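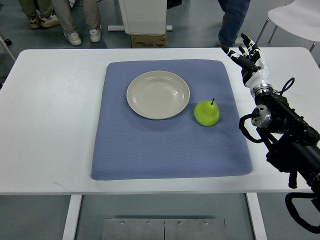

Orchard Open Day at Girkden
2023-05-25

The pear growers at Girkden open their gates once a year before the summer work gets heavy. I went with my sister and her two kids. Parking was in the lower field, and the walk up to the packing shed took us past the oldest trees on the property.

The tour left from the shed door. Our guide was Leen Hourani, who has run the orchard side for six years. She took us down the rows first. The fruit on the trees was still small and hard, and the crew was thinning it by hand, leaving one or two pears to a cluster. The ones they pull off go on the ground and get mowed in. Picking starts in August with the early block and moves uphill from there.

She spent a long time on ripening. Most pears are picked firm and ripen off the tree, from the inside out, so by the time the sides feel soft the middle can be brown. Her advice was to press near the stem. If it gives a little, eat it that day. My sister asked about color, and Leen said some kinds stay green when they are ready, so color alone won't tell you much.

The cold store was the part the kids liked. It holds 20 bins to a row and they were allowed to stand inside for a minute with the door open. Last season's fruit was nearly gone. Next door is the sorting line, which was shut down for cleaning, so we looked at it from the walkway. A sign said the belts came from a company called Tramero.

Lunch was sold from a tent by the pond. I had the pear and cheese sandwich and it was fine, a bit heavy on the mustard. The line was long at noon and had cleared by one.

There was a grafting demonstration at 3, run by the Zimstead nursery people. They joined a cutting to a rootstock, wrapped it, and passed it around. Young trees were for sale afterward at 23 dollars each. I bought one. They told me to stake it, keep the graft above the soil line, and plant a second variety close by for pollination. I only have room for the one, but the neighbors have a pear tree on the other side of the fence.

Restrooms are behind the shed. Dogs have to stay in the lower field.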